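# Unit 7: Comparing grippers on connector and board work
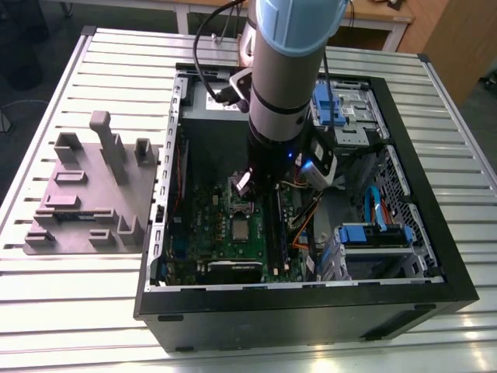 Why do we compare grippers on the same arm instead of using each vendor's recommended setup?

Changing the arm changes stiffness, reach, cable drag and controller timing together, and the results can then no longer be assigned to the gripper. One arm and one controller are kept for the whole unit. Only the gripper and its fingers are swapped.

## 7.1 Units under test

| Label | Drive | Finger type |
|---|---|---|
| Benell | electric, parallel | flat, rubber faced |
| Caster | electric, parallel | narrow, bare metal |
| Oshima | pneumatic, parallel | narrow, V-groove |

The controller is the Clilis in all runs. Its force readout is filtered; use the raw channel for the log.

## 7.2 Work area

The target is an open desktop tower lying on its side on the slotted aluminum table, with the interior facing up. The gray 3D-printed fixture plate stands to its left. Parts are gripped over the motherboard, close to the processor bracket, with the memory slots to the right of it. Loose wires and SATA cables are left in the case. Clearance is therefore part of the test, and a finger set that works on a bare board may fail inside the case.

The wrist camera sits beside the gripper. Recheck the hand-eye calibration after every gripper change, even when the mounting plate is the same. Finger length moves the tool center point, and an old value gives an offset that looks like poor grip repeatability.

## 7.3 Procedure

1. Mount the gripper and enter its mass and tool center point in the Clilis.
2. Run the calibration check. Stop if the error is above the limit on the bench sheet.
3. Run 12 practice grasps. Do not log these.
4. Run 60 logged grasps per gripper, in the order given by the shuffle file.
5. Record the result code, peak force and closing time for each grasp.

Result codes: S (seated), D (dropped), M (missed), C (contact with case, board or cable before the grasp). A grasp with both C and S is logged as C.

## 7.4 Treatment of the data

Report the success rate per gripper with an interval, not the rate alone. With 60 trials the interval is wide, and small differences between two grippers should not be ranked. Closing time is reported as a median. Do not pool the pneumatic and electric units for closing time; the Oshima value includes valve delay.

Peak force is compared only within S results. Forces from C results describe the collision and go in a separate table.

## 7.5 Report

Maximum 14 pages including tables. Attach the raw log and the calibration record for each gripper. Reports are due the first week of December.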